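Clamel Teleoperation Kit Review: Two Months of Teaching a Humanoid by Hand

Rating: 2 out of 5

The Clamel kit is sold on one promise, which is that anybody who can put on a pair of gloves can teach a robot a job before lunch. We bought ours for the workshop in Gudstead, where we have a humanoid that came with good hands and very little idea what to do with them. I have been teaching it tasks, or trying to, ever since. It has learned a few things. I've learned to distrust the word "intuitive."

What you get: two gloves, a headset, a foot pedal, a base unit the size of a shoebox, and a software package called Nina that records what you do and turns it into something the robot can practice from. The gloves are well made. The headset is heavy at the front, and after half an hour I want it off. The pedal starts and stops recording and slides all over a smooth floor, so ours is now stuck down with carpet tape.

Setup took me a full afternoon. The printed guide covers one wrist connector and ours has the other kind, with the right instructions buried in a download. Once it was running, the basic control was better than I expected. You move your hand, the robot moves its hand, and the lag is small enough to forget until you reach for something quickly. Then you remember it.

Grip is where I started to sour on the thing. There's no feeling in the gloves beyond a small buzz at the fingertip, and the buzz is the same for a light touch and for a squeeze that would crack an egg. You end up watching the fingers through the headset and guessing. For a fat handle that's fine. The robot closes on it, you see it close, and you go on to the next thing. For a thin lid or a bag of screws I was wrong as often as I was right, and every wrong try is a recording you have to go back and throw out.

The kit also lets you teach by hand, meaning you switch the arm to its loose mode, take hold of it and walk it through the motion yourself. I like this better, and I didn't think I would. You can feel where the elbow wants to go. The trouble is that Nina treats these recordings as second class. They go into a separate folder, they can't be trimmed, and the fingers have to be posed afterward with sliders – a miserable way to spend an evening.

Now the numbers. I made 377 recordings of one job, pulling a handle and letting go of it. Nina threw out 58 of those by itself and wouldn't say why. I watched them back and most looked the same to me as the ones it kept. The sales page talks about 2,000 demonstrations as a "comfortable starting library" for a new task, a figure I only found after paying. One person can do that. I doubt one person would want to.

Did the robot learn the job? It pulls the handle when the handle is where it was during teaching. Move it a hand's width to the left and the arm goes to the old spot, closes on air and carries on as if all were well. I'm told a wider spread of starting positions would help, and I believe it, but that means more recording, and we're back to the headset.

Support is based in Grareddale and answers email within a day or so, politely. I asked why the left hand drifts open when only the right glove is in use and was told to recalibrate. I did. It still drifts.

Good points: solid gloves, low lag, a loose mode that works. Bad points: weak touch feedback, fussy setup, software that hides its reasons, and a cable arrangement that needs watching whenever you step near the robot. If you already have a lab and patient people in it, knock the price down and have a look. For a small shop like ours, I'd wait for the next version and see if the grip feedback improves.

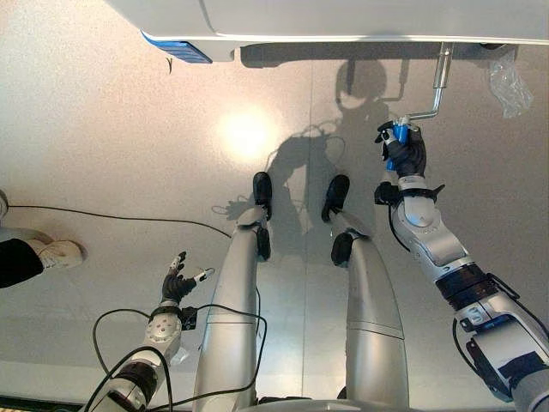
Black hands, and plenty of cable to keep clear of. 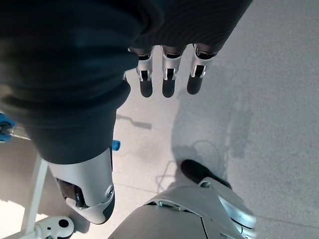
Can one person run the kit alone?

One person can handle the gloves and the pedal, but I'd want a second near the stop button. With the headset on you can't see your own feet, let alone who has just walked in.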